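Bringing Back a Tired Wood Tabletop

I bought my dining table secondhand when I lived on Khondokar Street, and for years I did nothing to it except wipe it down and pile mail on it. Then one June I finally got fed up with how dull it looked and spent a weekend learning how to clean and wax it properly. I've done it every year since (and my sister's table, and a desk) and it's such a satisfying job!

What you need

A bowl of warm water with a squirt of dish soap
3 soft cotton cloths – old T-shirts are perfect
Mineral spirits
A tin of paste wax (I use Semwood, the clear one)
A plain white eraser

Step 1: Figure out your finish

Put a drop of water somewhere it won't show and leave it for a few minutes. If it beads up, you've got a sealed finish like varnish or lacquer and you can follow along. If it soaks in and goes dark, your table is probably oiled, and you'll want oil instead of wax at the end.

Step 2: Wash it

Wring your first cloth out until it's barely damp and go with the grain, a small patch at a time, drying as you go. Get right into any grooves, too. Crumbs and old polish love those, and a wooden toothpick wrapped in cloth gets them out without scratching.

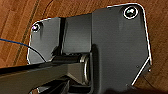 Sellanach wrote in to ask whether vinegar would do instead of soap, as that's what her grandmother always used. My answer is that I'd skip it. A little probably won't hurt once, but it's an acid and over time it can dull the finish, and then you're back where you started. Dish soap is cheap and gentle.

Step 3: Lift the old polish

If the top still feels sticky after washing, open the windows, put on gloves and wipe it over with mineral spirits on your second cloth. Mine took two passes, and the cloth came up the color of tea – so gross, so fun. Lay the cloth flat outside to dry before you toss it. Never leave it balled up.

Step 4: Look for rings

Get your head down low and look across the table toward a window, and marks you've never noticed will pop out. Pale rings are usually moisture in the finish and you've got a good shot at those. Dark ones may have gone into the wood itself, and for those you might be looking at sanding and refinishing, or just learning to love them (I have!).
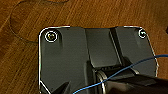 Step 5: Work on the pale marks

Start with the eraser, rubbing lightly with the grain. If that does nothing, rub in a dab of plain petroleum jelly, leave it overnight and wipe it off in the morning.

Step 6: Wax and buff

Put on way less wax than you think you need, let it haze over for as long as the tin says, then buff with your last clean cloth until your arm gets tired. I keep hot mugs off mine for a couple of days afterward.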